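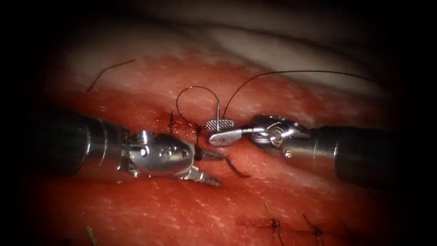 Section 3: Setting up your Skakine recovery chair

Welcome home, and well done for getting this far! If you're reading this before your operation, even better, as the chair is much easier to set up while you can still bend and lift. If you're already home with stitches, please hand this booklet to whoever is looking after you and enjoy a cup of tea while they do the work.

Before you start

You'll want a clear patch of floor, a power point you can reach without stretching, and a second person for steps 2 and 3. Most people find the whole job takes about 15 minutes, a bit longer if there's a dog helping.

CAUTION: Do not lift, push or drag the chair yourself while you are under lifting restrictions from your surgeon. It is heavier than it looks, even with the back off.

1. Choose your spot. A living room is usually nicer than a bedroom (you'll want company and a window), but think about the walk to the toilet at night as well. Leave 98 cm clear behind the chair so that the back can go all the way down.

2. Stand the base on its castors and press down all four brake pedals. The pedals turn inward when they are locked. Give the base a good firm shove with your hip to check.

3. With one person on each side, lower the backrest onto the two steel posts until you hear a click from both. One click isn't enough. If the second one won't come, lift the back off, turn the base a little and try again.

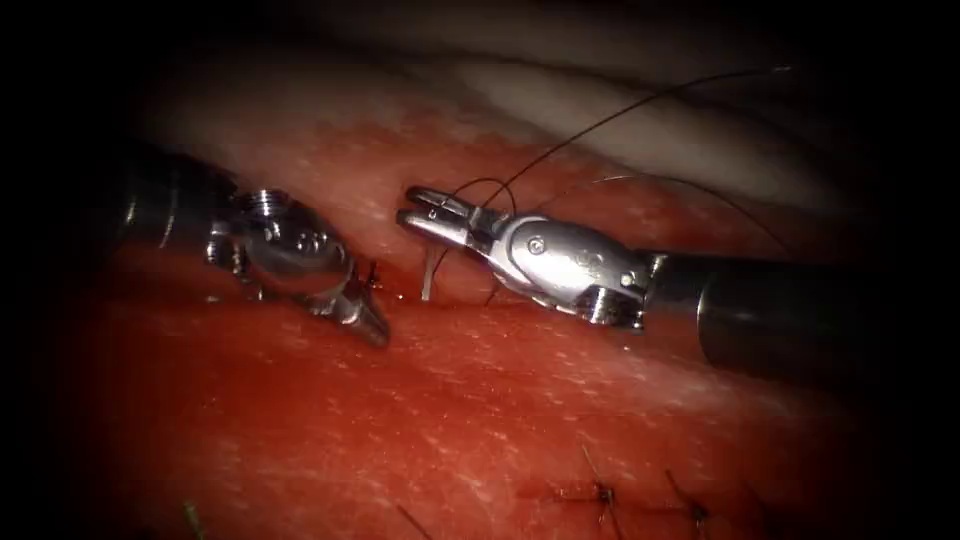
Two instruments close to an incision line.

4. Fit the side pockets. They go on with hook-and-loop tape and can hang on either side, so put them on the side opposite your sore spot. Reaching across your own tummy to find the remote gets old very quickly.

5. Run the power lead under the base and through the grey clip, then plug it in at the wall. Please don't use a double adaptor, and don't run the lead under a rug where someone will catch a toe on it.

Note: The light on the remote flashes amber the first time it's switched on. Leave it alone until it turns a steady green before you press anything.

6. Try every position with the chair empty. Up, down, feet, back, and then the Home button, which brings everything level again. Listen for rubbing or grinding and have a look underneath for trapped blankets.
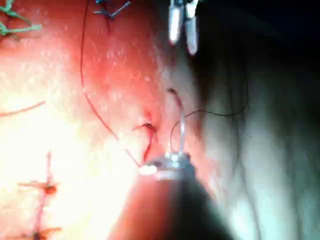
7. Now sit down, slowly, with someone beside you. Back up until you feel the seat against both legs, put your hands on the armrests and lower yourself. Hold a small pillow against your middle if your care team has suggested one for coughing and standing up.

8. Save your favourite position. Get comfy, then hold the star button until the remote beeps twice. You can change it as often as you like, and you probably will, as what suits you on the first night home is seldom what suits you a week later.

CAUTION: Keep drain tubes, dressing gown cords and small children's fingers clear of the footrest whenever it is moving.

Looking after yourself in the chair

A good chair is so comfortable that it's tempting to stay in it all day, and we do understand! Your discharge sheet will say how often to get up and walk, and that sheet always comes before anything we say in this booklet. The same goes for showering, dressings and when the stitches are to be looked at.

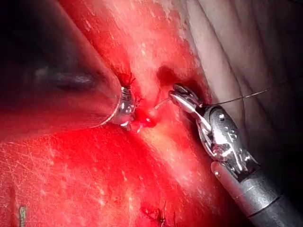
Wear loose clothes with a soft waistband, and keep the lap strap away from any wound, even one that has been feeling fine. If a dressing catches on the fabric, bring the chair level with the Home button before you try to free it. Ring your clinic if a wound opens, bleeds, smells or becomes more painful, and call emergency services if you are seriously worried.

The seat cover zips off and can go through a cold wash. Rehema Nyanda in our customer care team suggests ordering a spare if you expect to use the chair for more than a few weeks, and Magesa covers in the same size will fit too.

For help with a remote that won't pair, turn to Section 4.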